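Sorting travel toiletries into four small baskets
Viewed 2,576 times

Two yellow baskets, two blue. Much of it is still in clear plastic. What goes where?

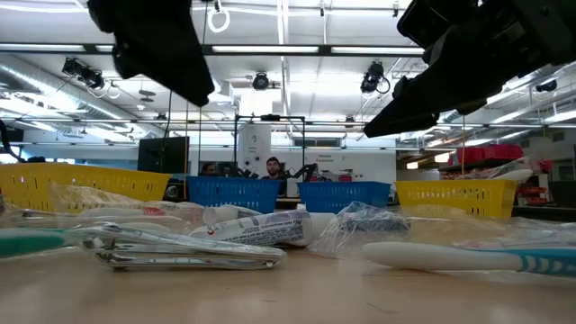 Answer 1
Sort by type, one type per basket. Toothpaste first, then toothbrushes. Leave nail clippers in their packets.
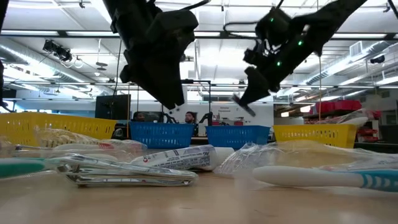

Crumpled wrappers take up space, so flatten them.

Answer 2
I put toothpaste in blue and toothbrushes in yellow. Long handles stick out over the rim.

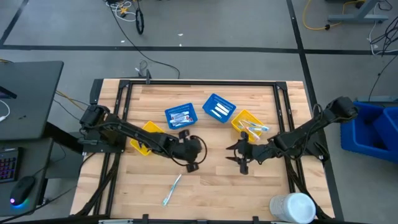 Answer 3
Label them.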